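Novedades del taller, boletín interno
8 Aug 2025

Dedos nuevos en los dos brazos: primeras impresiones

Semana corta y con mucho lío, así que va resumido. Por fin montamos las almohadillas impresas en naranja, las acanaladas, en las pinzas de los dos brazos. Las de antes (lisas, de la tanda de May0, perdón, mayo) resbalaban con cualquier cosa cilíndrica. Con estas mejora bastante. No es perfecto, pero mejora.

Comparamos tres juegos: las lisas viejas, las Keninus de silicona y las naranjas. Mismo controlador, el Leder de siempre, misma ganancia, 100 intentos por juego. Las naranjas acabaron con 80 agarres buenos. Las Keninus se quedaron algo por debajo y además se llenan de polvo, hay que limpiarlas a cada rato. De las lisas mejor no hablamos.

Lo difícil sigue siendo el trabajo a dos manos con tubos y vasos. Un brazo aprieta, el otro se acerca por abajo, y si el segundo llega con un poco de fuerza de más se va todo de lado. Dorian Renaud ha bajado la velocidad de aproximación y de momento aguanta. Falta probarlo con piezas más pesadas. 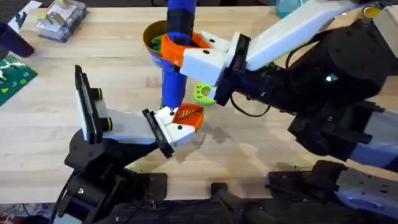

¿Hay que recalibrar la pinza cada vez que se cambian los dedos?

Conviene hacerlo siempre, aunque el juego nuevo parezca igual de grueso que el anterior. Se cierra la pinza en vacío, se guarda ese punto como cero y se repite el cierre un par de veces para ver que no baila. Son 5 minutos y evita forzar el motor.

Cámaras. La Unora fija se queda donde está. Probamos la Langlois en la muñeca y el cable molestaba en casi todos los giros, aparte de que pesa y el brazo cabecea al frenar. La imagen es mejor, eso sí, sobre todo de cerca. Si alguien tiene una idea para llevar el cable por dentro, que lo diga, tenemos soporte libre.

Controladores. Sigue pendiente la comparativa en serio. El Leder va bien en movimientos lentos y mete un tironcito al arrancar cuando los dos brazos salen a la vez. Puede ser la fuente de alimentacion, puede ser el firmware. Antes de tocar nada vamos a grabar unos 1000 ciclos con la configuración actual, para tener con qué comparar.

Para el que venga a usar la mesa: apretad los tornillos de los dedos a mano, nada de atornillador eléctrico, que ya hemos pasado de rosca dos bloques. Los archivos de las almohadillas estan en la carpeta compartida, la versión buena es la última. Si imprimís otro juego, apuntad el material en la hoja.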